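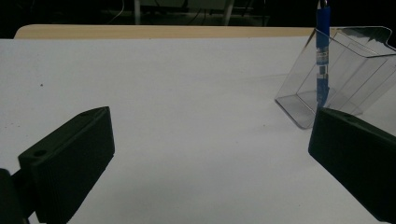
Gripper fingers over the white work surface, with the clear plastic container to the right.

Hand-held gripper stations – checklist before recording, with comments
Edstead workroom, Braltimar project
Last updated: August 2026

Please go through the list at the start of every session, even if you were the last person at the station and are quite sure you left it in good order. I know it feels like a lot on a busy morning, but most people are through it in 5 minutes once they have done it a few times, and your comments really are read.

1. Fingers: both inner faces clean, no chips along the edges. OK
Comment: wipe with a dry cloth only, please. We tried the spray from the kitchen cupboard in March and it left a film that took ages to get off.

2. Finger screws: snug by hand with the small driver. OK
Comment: do stop when you feel it bite, as the plastic is softer than you would think.

3. Fingers meet evenly when the grip is closed slowly 10 times. OK

4. Work surface: flat, nothing lifting at the corners. OK, see comment
Comment: a few small dark specks on the white. Not a reason to stop work, but give it a wipe before the next set, and if they won't shift make a note so that we can change it at the end of the week.

5. Clear containers: look for cracks and sharp edges, and run a gloved finger along the rim. OK
Comment: clear plastic is easily missed in dim light, by us as much as by the software, so turn the lamp up while you check and then put it back to the agreed setting.

6. Anything hanging over the table: clip closed, gentle tug, no fraying. OK

7. Cables clear of the floor where people walk. To do
Comment: the Nusaler station still needs its cable tied back – there are ties in the top drawer.

8. Grip count since last service: nearly 2000. Book a service
Comment: the Kos station can be used in the meantime, but please keep to 300 grips a session on it until its new springs arrive.

Leave the finished sheet in the tray by the door.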